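Prevovcombe Household Goods Reuse and Pantry Project
Progress report to the Gusadura Fund
Reporting period ending April 30, 2022
Prepared by Berwyn Landeg

1. Status against plan

The project is on schedule for two of its three work packages. Work package 1 (shelf-stable food distribution) and work package 2 (kitchenware lending) met their targets. Work package 3 (delivery to outlying addresses) is behind, for reasons set out in section 4. Spending is within the approved budget and no transfer between budget lines is requested.

2. Work package 1: shelf-stable food

Registered households rose from 32 to 39 over the period. Each household may collect once every two weeks. Packaged snacks, crackers and nuts are issued separately from staples and do not count against the staple allowance. Stock is rotated by printed date, oldest first, and the check is now done at intake instead of at issue. This change removed the backlog noted in the previous report.

Storage at the Ellatik building remains adequate. Food and tableware are kept on shelving of the same type so that boards can be moved between units as stock levels change. 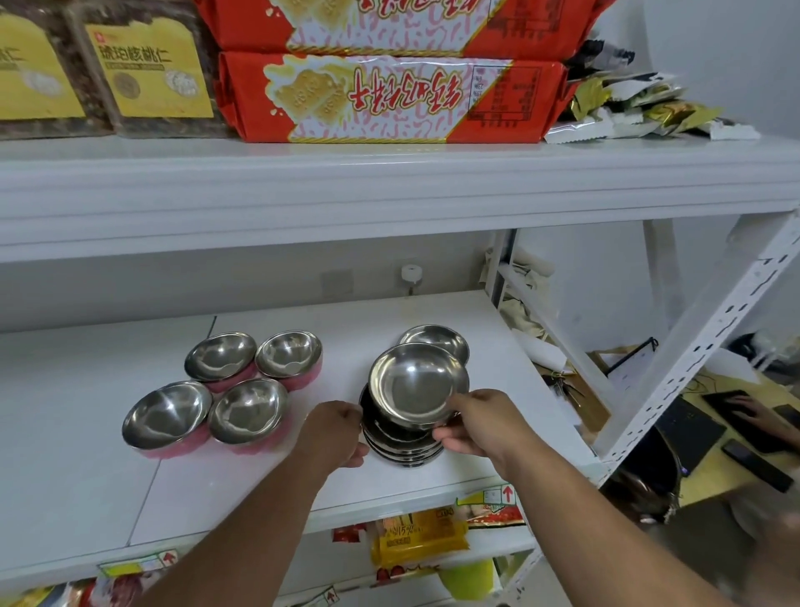
Does the staple allowance change when a household grows during the period?
The allowance is adjusted from the next collection after the household reports the change, and no back issue is made for collections already missed.

Three donors supply most of the packaged goods. The largest, Yüksel, moved from weekly to monthly drops in March. Monthly drops are larger and need more floor space on the day of arrival, but they cut the time spent on receiving paperwork by a wide margin. We intend to keep this arrangement.

3. Work package 2: kitchenware lending

The lending stock was recataloged in full. Items are now recorded by material and diameter, as the old descriptions ("large bowl," "medium bowl") were applied differently by different people. Loans are made for 14 days and can be renewed once. Late returns fell after the due date was added to the front of the loan slip - it had been on the back.

Items that come back dented are kept in use if the rim is smooth. Items with a sharp or split rim are withdrawn and recorded as a loss. Losses were charged to the replacement line, which is underspent.

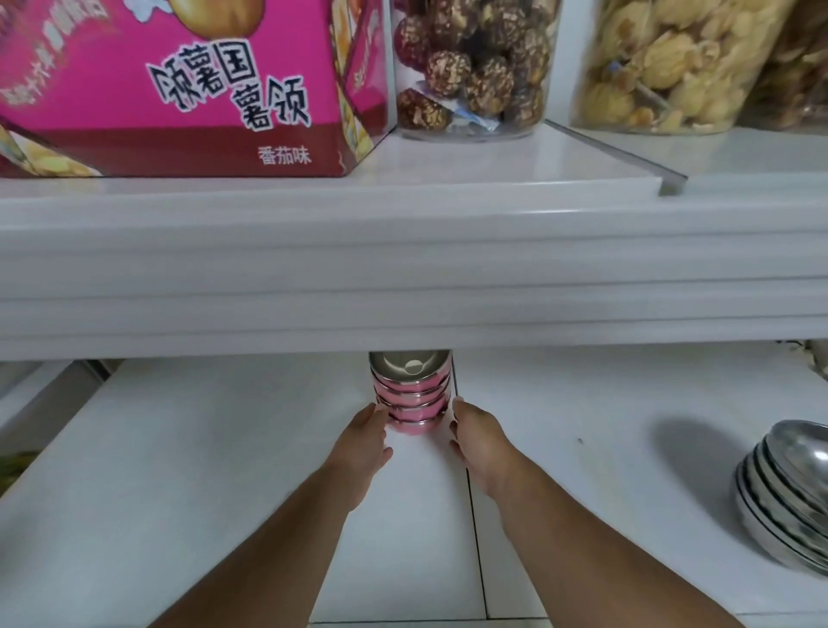 The replacement line will be used in the next period to buy lids and serving spoons, both of which are requested more often than they can be supplied. Two quotes have been received. The lower one excludes freight, so the comparison is not yet complete.

4. Work package 3: outlying deliveries

Deliveries began five weeks late. The vehicle lease was signed on time but the insurer asked for a revised driver list, and the first version was returned with errors in the license numbers. Both routes are now running. The north route takes longer than planned because the bridge at Prevovcombe has a weight limit that the original schedule did not account for. A revised schedule is attached as Annex B.

5. Finance

The only unplanned cost was $1,000 for repair of the loading door. It was met from contingency. All invoices for the period have been paid except the final fuel statement, which had not arrived at the time of writing. 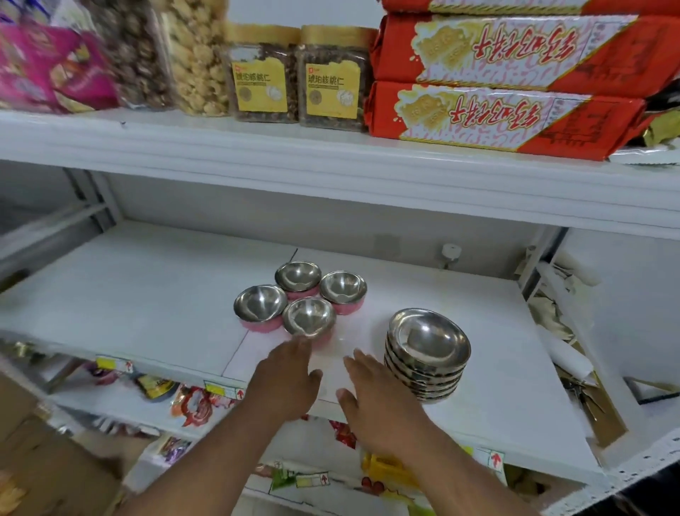
Stores and Distribution Team, Prevovcombe Project Office

6. Next period

Priorities are to bring the north route within its planned hours, finish the lid and spoon purchase, and test a shared record for food and kitchenware. At present the two are held in separate files and addresses have to be updated twice. If the test is satisfactory, the separate files will be closed.

We ask the fund to approve the revised delivery schedule in Annex B. No other decision is needed at this stage.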